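Pre-trip gear check, winter hut weekend. Filled in Dec 11, 2020, for the shared kit. Comments are mine, and I was not in a generous mood.

- [x] **Rutari stove, hose and valve.** No cracks in the hose. The maker says the valve never needs cleaning. I cleaned it, and the cloth came away black.
- [ ] **Satero headlamps.** The box claims 62 hours on low. Two of ours were dim after 16. Pack spare batteries and ignore the box.
- [x] **Rope.** Went through it by hand, end to end. One fuzzy patch near the middle mark, sheath still firm. Check again in the spring. 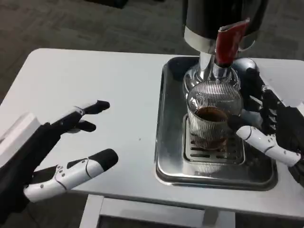 *White table, with the espresso machine on its steel tray at the right.*

- [ ] **Allach crampons.** Front bail on the left one is loose. "Self-adjusting," according to the leaflet. Not on my boots. Do not hand these out until the bail is replaced.
- [x] **Avalanche probes.** All lock at full length. The quick-pull cord on the newest one sticks with gloves on, so practice before you count on it.
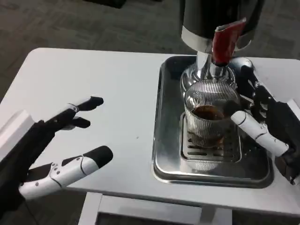

- [ ] **Ventura sleeping bags.** Rated to 7 degrees, and the tag doesn't say for whom. I slept cold in mine at well above that. Bring a liner. Zipper on the green bag snags at the knee.
- [x] **First aid kit.** Restocked tape and blister pads. The painkillers were out of date and went in the trash. 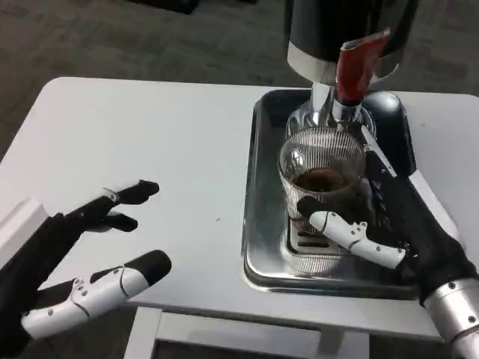
- [ ] **Snow shovels.** One blade has a bent corner. It still digs, but I'd like to see it straightened before it goes in a pack next to a tent.
- [x] **Repair kit.** Needle, thread, patches, wire. The glue had dried up, new tube added.

Open items: headlamps, crampons, sleeping bags, shovel. Initial each line when it's fixed, and please don't tick a box on the strength of the label.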